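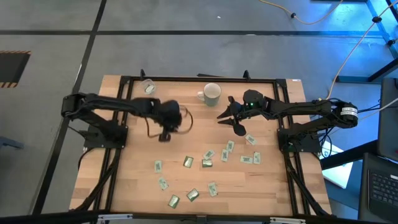

One reader's view is that the Prultley allotment newsletter has gone on too long about compost and should get back to the bus. Fair enough. The bus, then.

Route 52 still leaves Bredener at a time known only to the driver. The printed timetable says every 12 minutes, and the printed timetable has also been upside down in its holder since July. Last month 96 of you filled in our survey. Most asked for a shelter at the Besnard stop, several asked for a bench, and one asked for a different town.
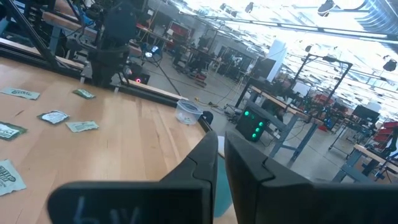
*Small green-and-white packets on a wooden table.*

The transit office in Nultmont wrote back in four paragraphs, three of them thanking us. The fourth said a shelter is "under review," where it joins the crosswalk and the pothole on Mill Street - the one with its own duck. We have asked for a date. We were sent a link to the timetable.

Until then, stand by the mailbox and wave early. Drivers coming down the hill can't see you behind the hedge, and the hedge is also under review.

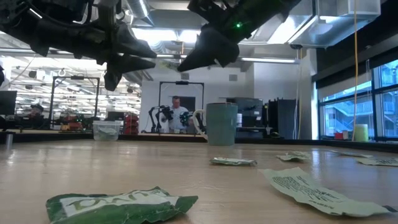
*Wrappers on the tabletop, ceiling lights overhead.*

Survey forms are still at the library desk. Please write on one side only, and stop returning them with coupons inside.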